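Grodska Children's Library
Play Mats and Plush Cushions: Frequently Asked Questions

The following answers apply to all printed cloth mats and shaped cushions lent by the Play Collection. Questions about toys with batteries are covered on a separate page.

Who may borrow from the Play Collection?
Any adult cardholder in good standing. Schools and day care centers may borrow on an institutional card, which must be requested in writing from Ismail Mahrous, Collections Manager.

How many items may I take at one time?
Each card is limited to 2 mats and 2 cushions. Institutional cards are exempt from this limit outside the month of December, when demand is highest.

What is the loan period?
Three weeks, with one renewal. Items with a waiting list cannot be renewed. The due date is printed on the receipt and also appears in your online account.

How do I find a particular mat or cushion in the catalog?
Search by item number or by name. The block-pattern mat is item 623 and the elephant cushion is item 2844. The catalog treats them as separate items, and each must be requested separately.

Why does the catalog call item 623 "Mondrian style"?
The print follows the familiar arrangement of red, yellow, blue and off-white blocks divided by thick black lines. It is a decorative cloth and does not reproduce a specific painting. Several teachers use it for lessons on color and shape, and a one-page lesson sheet may be requested at the desk.

Does the mat have a right way up?
No. It may be laid in any direction — the pattern has no top or bottom. Please spread it on a clean, level surface and smooth it by hand from the center outward.

The mat came out of its bag creased. Is it damaged?
Soft wrinkles are normal in a folded cloth and are not recorded as damage. Most will ease if the mat is left flat overnight. If you wish to iron it, use a low setting on the reverse side only. Tears, burns and ink marks should be reported when the item is returned.

How should the cushions be cleaned?
Borrowers are asked not to machine wash them. Surface marks may be wiped with a damp cloth and a little mild soap. Pay attention to the seams, where crumbs tend to collect. The library launders all cushions between loans.

May food or paint be used on the mats?
No. Water play and modeling dough are also not permitted. If a spill does occur, blot it and tell the desk; please do not apply bleach or stain remover.

May small blocks and counters be used with the mats?
Yes, with children over three and under adult supervision. Check the folds of the mat before packing it.

What do the items look like?
Item 623, the block-pattern mat; the light blue cushion, where it appears, is item 2844.
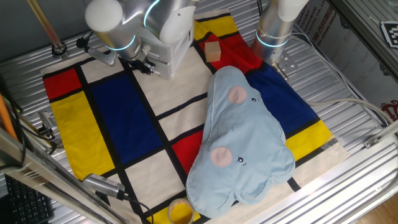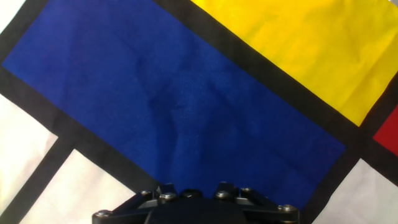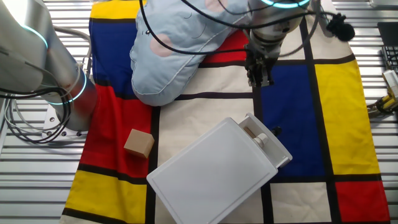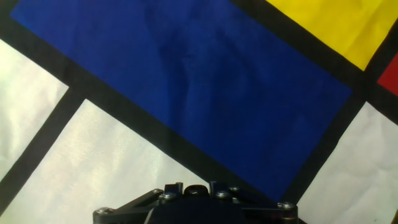 How should items be packed for return?
Fold the mat in quarters with the printed side in and place it in the cloth bag supplied. Cushions travel in their own bag and should not be compressed with straps or cord. Bags are available for replacement at no charge.

May I use the outdoor book drop?
No. All Play Collection items must be handed to staff at the Kahraman Street desk before 6 p.m.

What happens if an item is lost?
The replacement charge is set out in the borrower agreement. Requests for a waiver are reviewed by Mounir Metwally, Head of Public Services, and should include the item number and your card number.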